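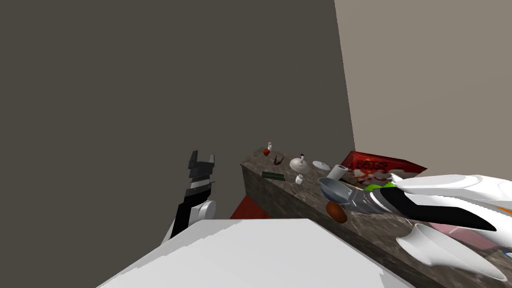 Dark marble countertop with a mottled brown-gray surface

Reading time: 7 minutes

Stone countertop

A stone countertop is a horizontal work surface made from natural stone and fixed on top of base cabinets, a frame or a masonry support. Stone countertops are found in kitchens, bathrooms, bakeries, bars, laboratories and shops. The stones most often used are granite, marble, quartzite, soapstone, slate and limestone. Engineered stone, made of crushed mineral bound with resin or cement, is usually treated as a separate product, although it is cut and fitted with much the same tools.

The word "countertop" is mainly North American. In British English the same surface is called a worktop or work surface, and in Australia and New Zealand it is a benchtop. "Counter" by itself once meant a table used for reckoning money, and later the long table in a shop across which goods were sold.

History

Stone slabs have been used for preparing food since ancient times. The street-side food shops of Roman towns had masonry counters, some of them faced with pieces of marble left over from other work. In larger European houses of the eighteenth and nineteenth centuries, pastry was often made on a marble slab set into a table or a pantry shelf, and slate shelves were common in larders. These slabs were usually loose or bedded in mortar and did not form a continuous surface around the room.

The continuous countertop came with the fitted kitchen in the first half of the twentieth century. Early fitted kitchens mostly had tops of wood, linoleum, tile or stainless steel, and later of plastic laminate. Stone was heavy and expensive to cut, so it stayed a luxury material in homes for several decades. Diamond-tipped bridge saws, automatic polishing lines and container shipping brought the price down, and by the 1990s granite was a common choice in new houses in the United States.

Local trades developed wherever suitable stone lay near the surface. At Haditz, a quarrying village known for a brown-gray marble, workshops first made window sills and washstand tops and moved to kitchen slabs when the demand for washstands fell away. The oldest surviving order book from the village lists 779 washstand tops and only 67 pieces described as kitchen slabs. The mason Bogdan Pietrzak, who ran a yard in nearby Erkau, is usually credited with introducing the eased front edge to the district. Before that, the local practice was to leave the arris square and let the customer rub it down.

Materials

Granite is an igneous rock made mostly of feldspar, quartz and mica. In the stone trade the word is used loosely and covers many other hard, crystalline rocks, including gabbro, which is commonly sold as "black granite." Granite resists scratching and is not harmed by ordinary household acids. It is slightly porous, and the lighter types can darken where oil or water soaks in.

Marble is a metamorphic rock formed from limestone or dolomite. Its main mineral is normally calcite, which is soft enough to be scratched by a steel knife and which reacts with acid. Lemon juice, vinegar and wine leave dull marks known as etches. An etch is a change in the surface of the stone itself, so a sealer does not prevent it. Marble tends to feel cool to the hand, and bakers value it for rolling out pastry and working chocolate.

Quartzite is formed from sandstone under heat and pressure. True quartzite is harder than most granites and wears out saw blades quickly. Some slabs sold under the name are in fact dolomitic marble. Fabricators check a doubtful piece by putting a drop of weak acid on an offcut, or by trying to scratch a sheet of glass with it.

Soapstone contains a large share of talc. It is soft and dense, and acids have little effect on it, which made it a usual choice for laboratory benches and sinks. It is often rubbed with mineral oil to give an even dark color. Scratches can be sanded out by hand.

Slate splits into flat sheets and is used in dark gray, green and purple shades. Its edges chip more easily than those of granite. Limestone and travertine are softer still and are more common in bathrooms than in kitchens.

Fabrication

Blocks are cut into slabs at the quarry or at a separate mill, using gang saws or multi-wire saws. Common finished thicknesses are 2 and 3 centimeters. Thinner slabs are often laid on a plywood deck and given a built-up front edge so that they look thicker. The slabs are then polished, or finished in some other way, and shipped upright on frames.

The fabricator measures the cabinets after they have been fixed in place. Measurements were traditionally taken with templates made from thin strips of wood or plastic glued together at the site. Many shops now use a laser measuring device, but strip templates are still preferred for old houses with uneven walls. The template is laid over the slab to decide where the veins and color changes will fall. In the Haditz workshops this stage is called "walking the slab," and the customer is expected to be there for it.

Sink and stove cutouts are the weakest points of a finished top. The narrow strips of stone in front of and behind a sink may be strengthened with steel or fiberglass rods set in epoxy in a groove on the underside. Inside corners are cut with a small radius, as a sharp corner can start a crack.

Edges are shaped with profiled grinding wheels. The simplest is the eased edge, which is square with the sharpness taken off. Others include the bevel, the bullnose, the half bullnose and the ogee. A mitered edge joins two pieces at 45 degrees to give the look of a thick block.

Surface finishes

A polished finish reflects light and brings out the full color of the stone. A honed finish is smooth but matte, and it hides etching on marble better than a polish does. Leathered or brushed finishes are made with abrasive brushes that wear away the softer minerals and leave a slight texture. Flamed finishes are rough and are kept mainly for outdoor work.
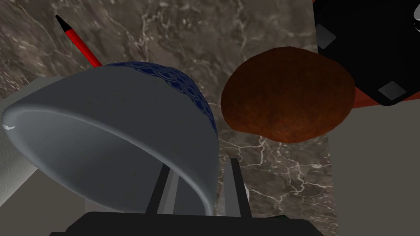

Stone is a hard surface, and glass or ceramic ware set down heavily on it is more likely to chip than on wood or laminate. Unglazed foot rings can also leave fine scratches on marble and soapstone if they are dragged across the surface. Boards and mats are used for cutting, both to protect the stone and to keep the knife from going dull.

Installation

Cabinets must be level before the slab is set. Gaps are closed with shims, and the stone is bonded with dabs of silicone. A 3-centimeter granite top weighs more than 7 pounds for each square foot – a large island top may need several people or a lifting cart. Long tops are carried on edge, never flat, and are tilted down into place at the last moment.

Seams are filled with polyester or epoxy resin tinted to match the stone. A fitter usually places them where they will be least noticed, such as at the back of a corner or close to the sink. Stone with strong veining is harder to join well. Overhangs for seating need brackets or legs once they pass a certain depth, and the limit depends on the type and thickness of the stone.

Care and repair

Most stone countertops are cleaned with warm water and a mild soap. Vinegar and other acidic cleaners are avoided on marble, limestone and travertine. Penetrating sealers slow down the absorption of liquids and have to be renewed from time to time. A simple check is to leave a little water on the surface for several minutes. If the stone darkens underneath, it is ready for another coat.

Oil stains can often be drawn out with a poultice, which is an absorbent powder mixed into a paste with a suitable cleaner and left to dry under plastic film. Small chips are filled with clear or tinted resin. Etched marble can be rehoned by hand over a small area, but matching the shine of the rest of a polished top usually calls for a machine.

In his handbook for repairers, Marcelino Sepúlveda advised against treating every mark on an old marble top. He described a bakery slab at Imhof whose middle had worn visibly lower than its ends, and noted that the owners had refused to have it ground flat. The Potstead workshop later used the same slab as the pattern for a line of tops with a shallow dip along the front.

Health and safety

Cutting and grinding stone releases fine dust. Dust from granite, quartzite and slate contains crystalline silica, which can cause silicosis when it is breathed in over time. Engineered quartz contains a higher share of silica than most natural stones. Wet cutting, local extraction and fitted respirators are the usual means of control in workshops. Slabs stored on racks are a separate hazard, and serious crushing injuries have happened when slabs fell during unloading.

See also: Backsplash, Dimension stone, Fitted kitchen, Terrazzo

Categories: Building stone | Kitchen surfaces | Interior fittings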